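Notes for the table talk (office swap evening, second slot after Viktória)

Hi everyone, I'm Santino, I look after the furniture for our floor, and I've got ten minutes to talk to you about tables. Wait for the groan. I love this topic and I'm not sorry!

Start with the confession. When we moved in, I spent weeks on chairs. I sat in so many chairs. Then I picked the tables in one afternoon, from a catalog, by color. I thought a table was a flat thing you put stuff on and that was the end of it (Triin, if you're here, yes, you warned me).

So: what do I look at now when I look at a table? First the top, all by itself, with nobody's laptop on it. Pale wood grain, long streaks going along the length, a cable hole near the edge. Pretty ordinary. I must have walked past it a thousand times before I gave it a proper look.

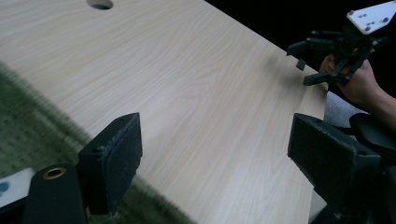
OK, color first, because that's what I bought on. Pale tops are kind. They make a small room feel bigger, and papers don't glare against them the way they do on a dark top. What they don't do is hide things. Coffee rings, pen, that gray shadow you get where people rest their wrists all year. Ask the room: who has the wrist shadow? Hands up. It's always more than you'd think.

Cleaning. Keep this short, I can go on. Damp cloth, a drop of dish soap, wipe along the grain, then a dry cloth. Don't use the scrubby side of the sponge. I did that once on a table at my old job at Primari and left a dull patch the size of a dinner plate, and then I kept a plant on it until I quit.

Now the cable hole. This is my favorite part so slow down here. Before you order anything, sit at the table and put your hand where the plug wants to go. Is the hole there? Ours came where the factory puts it, and for the first month we had chargers running across the top to reach it, which is how Elīna's tea ended up in a keyboard. 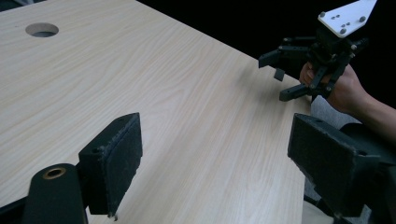
Three questions I'd ask about any hole in any table. Can the fattest plug you own get through it? Is there anything underneath to hold the cable once it's through, or does it just dangle by your knees? And what falls down it? (Answer from our office: pens, one earring, a whole sleeve of mints.) You can buy little plastic covers with a slot in them, they cost next to nothing, get a few spares while you're at it.

Pause for water. If somebody asks about drilling your own, say yes you can, but measure from both edges, put tape over the spot first so the surface doesn't chip, and check what's under there before you start. Austra hit a metal bar on hers. She still brings it up.

Then the bit about empty space. I asked people to clear their tables completely once a week, at 5 p.m., everything off. I expected complaints and I got them. But I like what a bare top does to me in the morning. You come in, you see wood grain, and you put down only the thing you're working on. By lunch it's a mess again and I don't mind that at all.

I also think you learn the table that way. You notice which end gets the good light and where the grain opens up into those big arches. I had no idea ours did that until everything was off it!

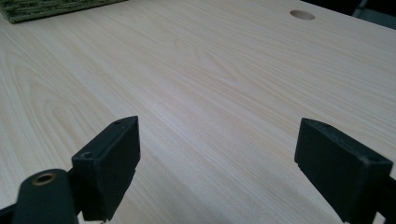
Questions, if there's time

"Is real wood worth it?" Depends who's using it. For a shared table, I care more about a surface I can wipe without worrying. At home I'd spend the money.

"What size?" Tape it out on the floor and walk around it for a day with a coffee in your hand. Everybody goes too big, me included.

"Where did you get yours?" Send them to Triin, she kept the paperwork. Then hand over to Elīna for lamps, and remember to give back the clicker this time.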